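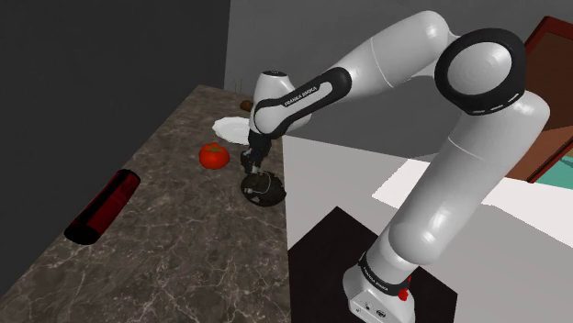 Image credit: Lumanlan render library, used with permission

Keeping Pets Away from Food That Harms Them: Our Kitchen Cupboard Project
Animal Care, Level 2, Clollwood College
Submitted 3/28/23

Why we picked this topic

Everyone in our group has a pet, and when we started talking in September we found that every one of us had a story about a dog or cat eating something it shouldn't. One of us had spent a whole evening at the vet over half a fruit cake! We wanted to learn which everyday foods are dangerous and then make something useful for owners who, like us, had only ever heard about chocolate.

What we read up on

We started with chocolate anyway. The part that harms dogs is called theobromine, and dark chocolate and cocoa powder have far more of it than milk chocolate. Grapes, raisins, sultanas and currants were the big surprise for us. They can damage a dog's kidneys, and there is no safe amount that anyone can promise you, so mince pies and hot cross buns count too.

Onions, garlic, leeks and chives can harm the red blood cells of both dogs and cats, whether they are raw, cooked or dried. That means gravy and stuffing need watching (we'd all been giving our dogs a bit of gravy at Christmas). Xylitol is a sweetener found in some chewing gum, sweets and peanut butter, and on a label it may be called birch sugar or E967. In dogs it can bring blood sugar down very fast.

What we made

Our main piece of work was the Vavura chart, a one-page sheet to stick inside a cupboard door. It has 4 coloured bands, one each for chocolate, dried fruit, the onion family and sweeteners, with a space at the bottom for your vet's phone number. We printed 1,000 copies with help from the college print room and left them at the library, the pet shop on Werkevier Road and two vets' surgeries. They went so quickly that the pet shop asked for more!

We also gave a short talk to the first-year group. The label-reading game went down best: each table had a pile of wrappers and had to find the ones that would be risky for a dog.

What we would change

The first version had far too many words on it. We cut it by half and made the letters bigger, and it looks so much better. We'd also like to do a separate sheet for rabbits and guinea pigs, as most of our reading was on dogs and cats.

If your pet has eaten something

Ring your vet straight away, even if your pet seems fine. Keep the packet, and tell them how much was eaten, when, and what your pet weighs. Don't try to make your pet sick at home unless the vet tells you to.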